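Quitar restos de cola de una encimera moteada sin dejarla mate

Publicado por Ezekiel Marchetti el 20/5/24

Buenas. Tengo en el cuarto de trabajo un tablero de laminado claro, color crema con motas marrones y grises, marca Achterberg. Lo compré de segunda mano y venía con un hule pegado con cinta de doble cara. He arrancado el hule, pero han quedado tiras de adhesivo a lo largo de todo el borde, unas duras y otras todavía pegajosas.

He probado con agua caliente y jabón de platos y no se va. Con el estropajo verde empecé a ver una zona sin brillo y paré. ¿Qué producto puedo usar que no se coma el acabado? El tablero mide más de 100 cm de largo, así que busco algo que no me lleve una semana. No tengo el manual ni sé si el color va solo en la superficie.

Tomás Veloso

Deja el estropajo verde, es abrasivo y raya cualquier laminado. La zona sin brillo no se recupera, como mucho se disimula.

Yo lo hice en la cocina de mis padres con aceite de girasol. Empapas papel de cocina, lo pones encima de la tira y lo dejas 16 minutos. Luego levantas con una espátula de plástico o una tarjeta vieja, casi plana, sin clavar la esquina. Lo que quede se frota con el dedo y sale en bolitas. Al final, jabón neutro y trapo seco, dos pasadas, porque el aceite deja película y coge polvo.

Para las tiras duras, secador a temperatura media antes del aceite. No lo acerques mucho a los cantos: en los tableros baratos el canto va encolado y se levanta con el calor.

Acetona no. Disolvente universal tampoco. El alcohol isopropílico suele ir bien, pero pruébalo antes en una esquina que no se vea y espera a que seque para juzgar el brillo.

Sobre lo de si el color va solo en la superficie: si es laminado, sí, la mota es un papel impreso bajo una capa transparente. Si lijas, te la llevas. En piedra o terrazo podrías pulir. Mira el canto o el hueco de algún taladro y saldrás de dudas. La mota fina en tonos marrones y grises sobre crema se vende en los dos materiales y de frente engaña bastante.

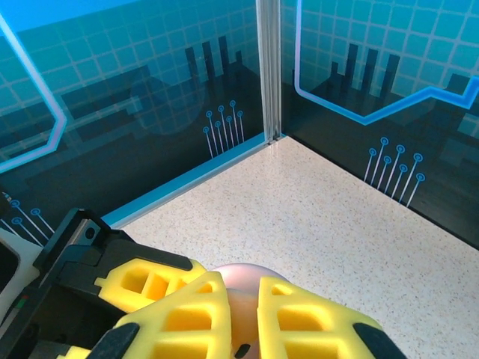 cris_pr comenta que el aceite le dejó cerco en un tablero Cadetton con la junta abierta y que desde entonces usa solo isopropílico, en tiras de 11 cm para que no se le evapore antes de rascar.

Es verdad, si hay juntas abiertas o un golpe en el canto, el aceite se mete y oscurece. Ahí mejor alcohol y poca cantidad.

manoli_66

yo le eche quitaesmalte y se quedo blanco, no lo hagas. Al final compre en la ferreteria Prirkham un quitaadhesivos de naranja, 6 euros, y salio todo menos lo blanco claro. Abre la ventana que huele fuerte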